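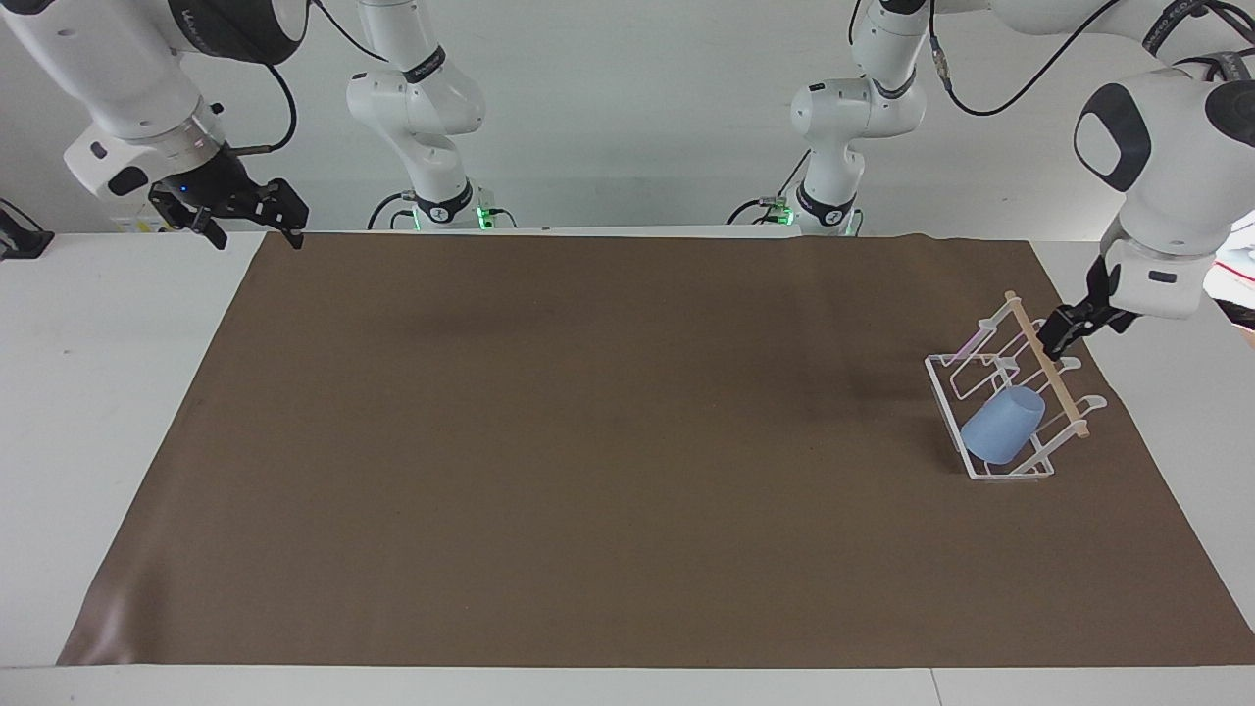 Home | Projects | Gallery | Contact

The Dendell bench: a gallery of minor disgrace
2 min read

Ngan-ling Ho and I spent most of March teaching two arms to tidy up after a tea party. The software is Kidevix, the crockery is ours, and the fault log now has 1743 lines in it, most of them saying the same thing.

The fault is in the left arm. Every so often the gripper closes on whatever it has been given and then ignores the release command. The controller reports the fingers open, cheerfully, with a green light at the base of the arm to back it up – the light only means the power is on.

Left arm, holding a wooden rod across the dish rack. The blue cup is in the rack, right under the argument.

Right arm, fingers open over the far corner of the mat. It has never logged this fault and is becoming insufferable.

Ruairí Mulcahy tried to pull a spoon free by hand during an earlier stoppage and got a pinched thumb. The rule since then: emergency stop first, hands second. Pui-shan Cheung has swapped the finger driver and we run it again on Monday, with a cheaper spoon.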